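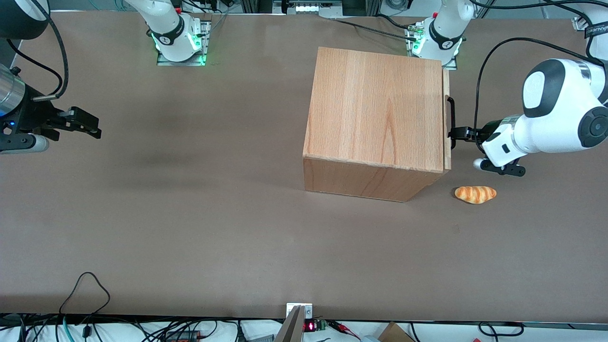

나무 빵 상자에 넣으면 크루아상이 이튿날까지 바삭하다는 말을 믿고 샀는데, 아침에 꺼내 보니 껍질이 고무 같더라고 Karim Belkadi 님이 지난 글에 댓글을 남겼다. 상자가 불량인지, 본인이 뭘 잘못했는지 물었다.

둘 다 아닐 가능성이 높다. 애초에 광고 문구가 과했다. 손잡이 달린 네모난 나무 상자가 주방에 있으면 보기 좋은 건 인정한다. 하지만 보기 좋은 것과 빵이 잘 보관되는 것은 따로 따져야 한다. 나도 3월부터 Busmont라는 상자를 쓰고 있고, 그 전에는 Ovard의 양철통을 썼다. 둘 사이에서 내가 느낀 차이는 판매 페이지에 적힌 것보다 훨씬 작았다. 그래도 이미 산 사람은 써야 하니, 내 기준에서 그나마 쓸모 있는 방법을 적어 둔다.

상자에 넣어도 되는 빵부터

껍질이 두껍고 속이 촉촉한 빵, 그러니까 사워도우나 캄파뉴 같은 것은 상자와 잘 맞는다. 하루 이틀은 먹을 만하다. 바게트는 당일 저녁까지만 기대하자. 크루아상처럼 버터가 들어간 결 있는 빵은 사실 어디에 넣어도 손해다. 밀폐하면 껍질이 눅고, 열어 두면 속이 마른다. 나무 상자는 그 중간쯤인데, 중간이라는 게 양쪽 단점을 조금씩 다 갖는다는 뜻이기도 하다.

크림이나 햄, 치즈가 들어간 빵은 상자에 넣지 말 것. 나무에 항균 성분이 있으니 괜찮다는 글을 가끔 보는데, 그걸 믿고 크림빵을 실온에 둘 생각은 전혀 없다. 냉장고에 넣고 빨리 먹는다.

처음 쓰기 전에

1. 마른 행주로 안쪽을 닦는다. 톱밥이 묻어나면 한 번 더 닦는다.
2. 물에 담그지 않는다. 꼭 물을 써야겠으면 행주를 꽉 짜서 닦고 바로 마른 천으로 훑는다.
3. 문을 열어 둔 채 하룻밤 둔다. 냄새가 남으면 하루 더.
4. 안쪽에는 기름을 바르지 않는다. 식용유를 먹이라는 안내를 따라 했다가 한 달 뒤 쩐내가 나서 고생했다. 겉면 마감이 벗겨졌다면 식품용으로 표시된 도마 오일을 얇게 바르는 정도면 된다.

냄새 제거용으로 숯이나 커피 찌꺼기를 넣는 사람도 있다. 숯은 해 봤지만 환기만 한 것과 구별이 안 됐다. 커피 찌꺼기는 덜 마르면 곰팡이가 먼저 생기니 권하지 않는다.

크루아상을 넣는 순서

1. 완전히 식힌다. 갓 구운 빵을 바로 넣으면 김이 안에 갇힌다. 손등을 바닥 쪽에 대 봤을 때 온기가 없어야 한다.
2. 비닐에서 꺼낸다. 비닐째 상자에 넣으면 상자를 쓰는 의미가 없다.
3. 종이봉투에 넣거나 키친타월을 한 장 깔고 올린다. 버터가 나무에 배면 잘 안 빠진다.
4. 겹쳐 쌓지 않는다. 눌린 결은 다시 데워도 살아나지 않는다.
5. 문을 닫고, 궁금해도 자꾸 열지 않는다.

위치도 중요하다. 오븐이나 밥솥 옆, 햇빛이 드는 창가는 피한다. 과일과 같은 칸에 넣는 것도 나는 반대다. 빵에서 바나나 냄새가 난다.

다음 날 데우기

어떤 상자를 쓰든 이 단계가 보관보다 결과에 더 크게 작용한다. 오븐을 160도로 예열하고 크루아상을 그대로 넣어 4분에서 5분. 꺼내서 식힘망에 올리고 2분 기다린다. 바로 먹으면 아직 눅눅하게 느껴지는데, 김이 빠지면서 껍질이 굳는다. 200도로 짧게 데우라는 조리법도 많이 돌아다니지만, 우리 집 오븐에서는 끝만 타고 가운데는 차가웠다. 오븐마다 다르니 한 개로 먼저 시험해 보는 편이 낫다. 전자레인지는 쓰지 않는다. 부드러워지긴 하는데 식는 순간 질겨진다.

이틀 안에 못 먹을 것 같으면 산 날 바로 얼린다. 하나씩 랩으로 싸서 지퍼백에 담고 공기를 뺀다. 먹을 때는 실온에서 녹인 뒤 위와 같이 데운다. 상자에서 이틀 묵힌 것보다 첫날 얼린 쪽이 매번 나았다. 빵 상자 사용법을 쓰면서 할 말인지는 모르겠지만 내 입에는 그렇다.

청소

부스러기는 이틀에 한 번 털어 낸다. 붓이 있으면 모서리까지 금방 된다. 곰팡이 핀 빵이 나왔다면 그 빵은 통째로 버리고, 식초를 물에 타서 적신 행주로 안쪽을 닦은 다음 문을 연 채 완전히 말린다. 나무 속까지 검게 변했으면 나는 그 상자에 다시 빵을 넣지 않겠다. 사포질로 되살렸다는 후기도 있으나 얼마나 깊이 들어갔는지 알 길이 없다.

손잡이가 헐거워졌다면 안쪽 나사부터 확인한다. 나사를 조일 때 힘을 너무 주면 나무 쪽 구멍이 뭉개지니 손 드라이버로 천천히 돌린다.

더 좋은 걸 사면 달라질까

Erzsébet Bozsik 님은 Fanier의 비싼 상자는 환기 구멍이 있어서 다르다고 했다. 써 보지 않았으니 단정은 못 한다. 다만 구멍이 많을수록 겉은 덜 눅고 속은 빨리 마를 텐데, 크루아상에 그게 이득인지는 의문이다. 지금 가진 상자의 문을 손가락 하나 들어갈 만큼 열어 두고 하룻밤 비교해 보면 돈을 안 쓰고도 감이 잡힌다. 같은 가게에서 같은 날 산 것으로 하나는 닫은 상자에, 하나는 종이봉투째 조리대 위에 두는 식으로 해도 좋다. 우리 집에서는 데운 뒤에 식구들이 어느 쪽인지 못 맞혔다.

Karim 님은 일단 오늘 남은 걸로 160도 데우기부터 해 보시고, 그래도 고무 같으면 오븐 기종을 댓글에 적어 주시길.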